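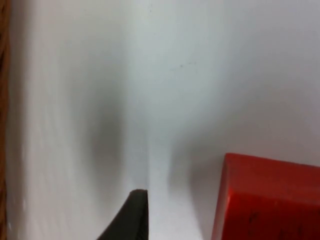 Fingertip and red block, wrist view

Ticket 2145: Arm won't follow placement rules
Opened by: Octavio Rengifo
Rule 2 says slow down near the basket. Tanguy regards this as advice.
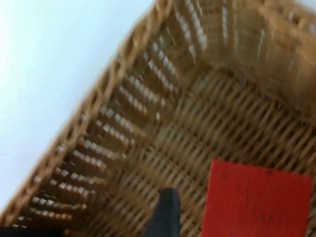
Basket and red item, wrist view, blurred

Ruth Flores: No speed changes by hand, please. Log it, then ask.

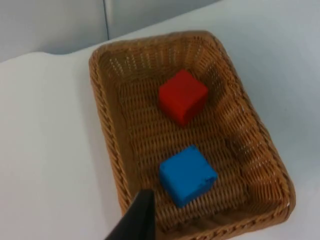 Reading time: 2 min

Red and blue both in the basket, with a gap between them. Rule 5 asks for a gap. It does not ask for neat, and Tanguy has read it closely.

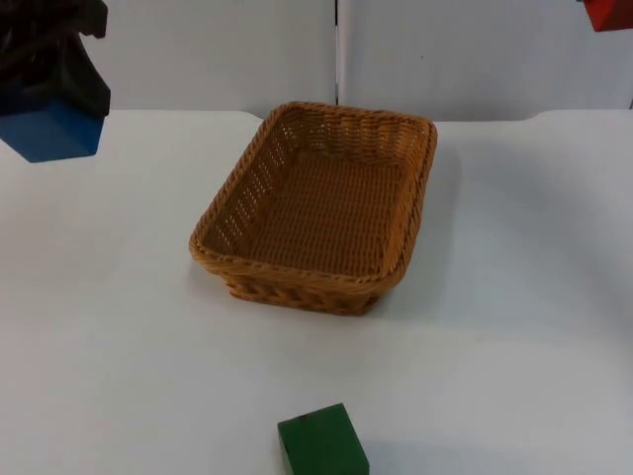
Next step: one arm over the basket at a time
Assigned to Afaf Fakhoury. Status: open, like last September.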